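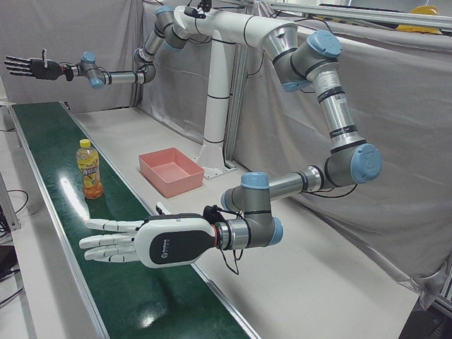
The Bottle

Joon-young Byun had promised his mother, back in June, that he would tell her the minute a machine could do her kitchen, and she had been asking ever since, usually on Sundays and usually with the faucet running. So when he came home to Jusirthorpe after a long day of watching two arms and one bottle of juice, he called her before he even had his boots off.

"Well?" she said. "Does it put things away?"

"It's learning to, Mom. One thing. From the belt to the tray."

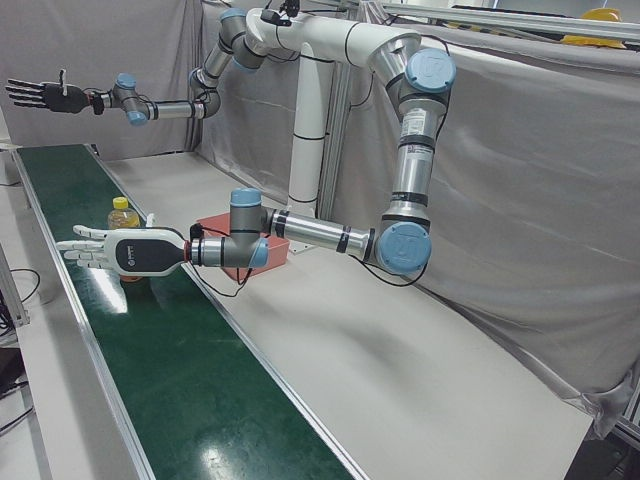

Can a machine put the groceries away yet?

A few of them, in a place set up for it, with a person standing close by.

She thought that over — he could hear her drying a plate — and said she had raised 2 boys who were slower than that, and they had come out fine. 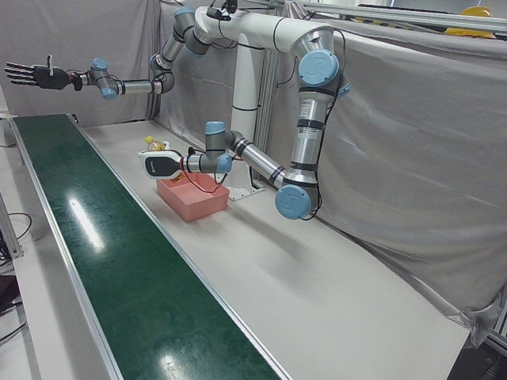
The bottle and the pink tray, with the gripper close over them.

He told her about old Mustel at the shop, who had packed 300 bottles a shift until he was past sixty and liked to stand with his coffee and mutter "easy, easy" at the arms, the way you would to a nervous horse. She liked Mustel right away and wanted to know if he was eating properly.

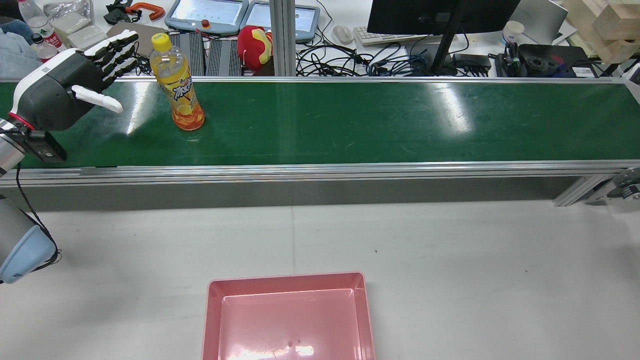 The Dishes

The next week she mailed him a chipped blue cup wrapped in 3 dish towels, with a note pinned to the top one. "For when it's ready," it said. "I don't mind if this one breaks."

He set the cup on the windowsill over his own sink, which was full, and rolled up his sleeves.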